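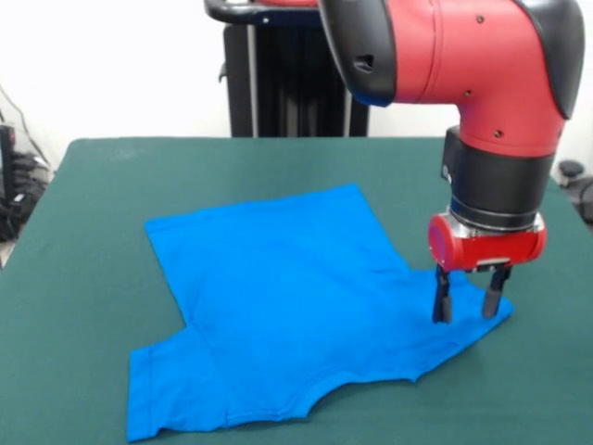 About Barnar

Barnar is a home décor shop and a small decorating service. We sell lamps, rugs, bowls, side chairs, curtain fabric and a changing assortment of things we would put in our own houses. We also go into other people's houses and tell them what we think, for a fee, and a fair number of them have told us they expected to be sold more.

We don't have a philosophy of living. Every shop in this trade seems to have one, usually printed on the bag, and we have read enough of them to wonder what they have to do with a floor lamp. A lamp should light the chair. If it also looks good when it's off, we'll probably stock it.

We are doubtful about trends. The color of the year is picked by people who would like to sell you paint. Open shelving photographs well and then you own it, along with the dust. We once filled the front window with pampas grass and spent the spring picking it out of the rugs, so we aren't claiming any special wisdom here. We do try to remember our mistakes, and the pampas grass is a big one.

What we carry

Most of our upholstery comes from Ivanyshyn, a workshop that answers the phone and will tell you which of its own fabrics pill. The glazed bowls and pitchers are from Pallilo. They vary from piece to piece, and the color you see online may be a shade off from the one you get. If that will bother you, come in and choose yours off the shelf.

We look at over 1000 samples a year and keep very few. Plenty of them are fine. We just couldn't think of who would want one after the first month. "Artisan" on a label doesn't move us much, and neither does "heirloom," a word we think should be left to the grandchildren.

Some things we don't sell at all: word art, fake books, anything pre-scratched to look old, and scented candles over a certain strength. People ask about the candles. The answer is that we have to stand next to them all day.
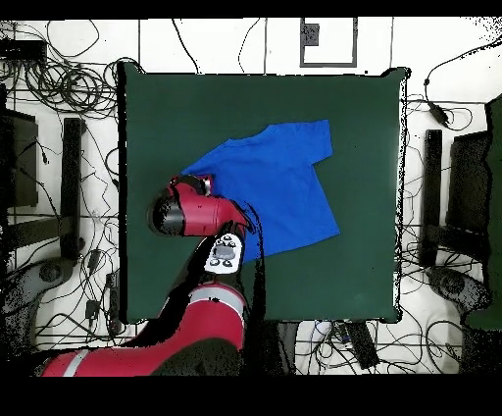
House calls

A house call costs $600 and covers one floor. We walk through, move what can be moved, and leave you a written list in order of what we'd do first. Often the first few items are free, like taking the rug out of the hallway or hanging the pictures lower. You can buy what's left on the list from us or from anybody else. We don't take commissions from painters, and we don't mark up their work.

We can't tell you that a new sofa will change how your family feels about the living room. Other decorators may be able to. We can tell you if it will fit through the door, and we measure the door.

The Tremitz room

The back room of the shop is called the Tremitz room, after the hardware store that had the building before us. The name was painted on the wall and we liked the lettering. It holds returns, floor models and the things we were wrong about, all marked down. Regulars go there first. February is the best month for it, after we've taken a cold look at what didn't sell over the holidays.

Visiting

We open at 9. Bring measurements, and a photo of the room before you clean it up. Dogs are welcome if they can be trusted around fringe.

We use cookies to remember your cart and see which pages people visit. By continuing to use this site you agree to our cookie policy. Accept | Manage settings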